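**Raters wanted – dish chores, simulated kitchen. Paid, part time, start asap**

Hondik is looking for 23 people to watch short clips of a simulated robot doing kitchen chores and tell us, in plain words, if it did the job or not. No robotics background needed. If you've washed dishes for a living or just for a family of five, even better.

Why we're asking: we want to know if a machine can be trusted with the dishes yet. Our software scores say one thing, people who do dishes say another. We have 1,510 clips to get through and our own team argues too much about them. Plates, cups, racks, sinks, wiping down. Some clips are dull. Fair warning.
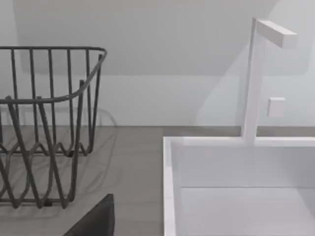

*Dish rack and sink, simulated kitchen.*

What you'd do:

- Watch clips in the browser (laptop or desktop, no phones pls)
- Mark each one done / not done / can't tell
- Write a line or two on anything you'd redo yourself – plate leaning wrong, cup right side up, that sort of thing
- Join one group call at the end, seperate pay for that

Pay is $264 for the full set, split over three weeks. Sessions run 60 minutes, pick your own hours. Stop whenever, you get paid for sessions finished.

You need: decent internet, good eyesight with or without glasses, English good enough to write short notes. Over 18. Not currently working for Hondik or for Plamden, who built the kitchen models.

Nice to have: restaurant, cafeteria or hotel kitchen work. Left handers very welcome, we're short on them. Also anyone who took part in the laundry folding round in January – yes you can apply again, rules changed.

In person option at our Holtstead office if you'd rather not use your own computer. Two desks, so book early. Parking round the back.

To apply send a short note to Þórey Hallgrímsson at the Holtstead office, subject line DISHES. Tell us who does the dishes at your place, how often, and one thing other people always get wrong when they load a rack. No resume. We reply to everyone, might take a few days tho.

Posted May 8, 2018. Open until the spots are filled.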